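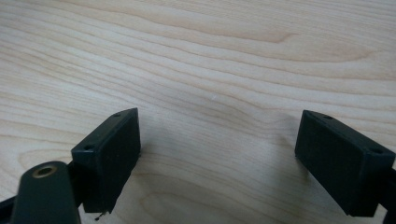

Notebook Samples Finishes Rota Back to bench list

Table top, pale veneer -- Saturday, late morning

Second look at the blond top before it goes anywhere near a finish. Ada Bassi wants a decision by lunch, and I have told her she can have one by lunch if she isn't fussy about whether it's correct.

Species first. The paperwork from Lirusstead says "light hardwood," a phrase that covers most of the trees I can name and several I can't. Looks like maple to me. Ada says maple too, but she said maple about the last one and that was birch, so I'm writing "maple-like" on the ticket and we can all sleep at night.

Figure. Better than I remembered. Long wavy lines running on a slant, cream going to beige with a bit of pinkish tan in it, and then a proper cathedral arch looping round on itself. There is also one darker streak that comes to a point, like the tip of a leaf. Ada calls it a feature. The customer may call it a stain. I'd keep it, and if anyone complains we say the word "figure" slowly until they go away.

The pink worries me more than the streak. Pink under an oil goes orange on us about as often as it doesn't, and orange was last December's problem, which I'd like to leave in December. So whatever goes on has to be close to colorless.

There's a tiny white speck near the middle. Haven't decided if it's dust, filler or something in the veneer itself. Plan is to try a dry brush, then a fingernail, then bad language. Do NOT go at it with the scraper. It's veneer, and we have one of it.

Surface feels smooth and it's matte all over, so if there's a factory coat on there it's a shy one. Water drop test in the far corner on the underside edge, where there's a sliver of the same veneer turned under. Drop sat up for a while and then gave in and soaked. I read that as bare wood or very nearly. Ada reads it as a worn-out sealer. We tried a second drop an inch along and it did the same thing, so the drops agree with each other even if we don't.

Candidates, from the shelf:

Mollo matte, the water-based one. Dries fast, stays pale, raises the grain something awful on the first coat. Needs a very light rub with the used-up pads between coats (the ones in the biscuit tin, not the new ones, whoever keeps opening the new ones).

Volier hard oil, natural. Lovely to put on, smells like a saddle, and goes amber on the offcuts by the window. I like it and it's wrong for this.

Lã soap finish. Ada's favorite. Keeps the color almost exactly and feels like nothing is there, mostly for the reason that nothing much is. Fine for people who own coasters.

Made up sample strips on spare veneer, 4 strips: one for each product and one left bare to argue over. Two coats each, 3 on the Mollo strip after I lost track and carried on. Set them flat on the rack by the door with a card over one half of each so the light only gets at the other half. Please don't straighten the cards. They're meant to look like that.

Early opinion, for what it's worth before anything has cured: Mollo is ahead. The lines still show and the beige has stayed beige. The soap strip looks so much like the bare strip that I had to turn both over and read the pencil. The oil strip is the handsomest thing on the rack and I've written "NO" on the back of it so I'm not tempted.

Other notes while I'm here:

-- Any sanding by hand, with the grain, 2 passes and stop. The grain wanders, so "with" is a matter of opinion in the top half. Follow the lines as best you can.

-- We have nearly 100 of the fine discs in the drawer and every one of them is too coarse for this job. Ordered finer. They'll come when they come.

-- No mugs on the top. I know it looks like a table.

-- Felt blocks under it whenever it's moved. The corners are good and I'd like them to stay that way.

Lunch has come and gone. Told Ada it's Mollo unless the strips say otherwise once they've had a few days. She wrote "soap" on the whiteboard and underlined it. Leaving the strips where they are. Still need to find out about the speck.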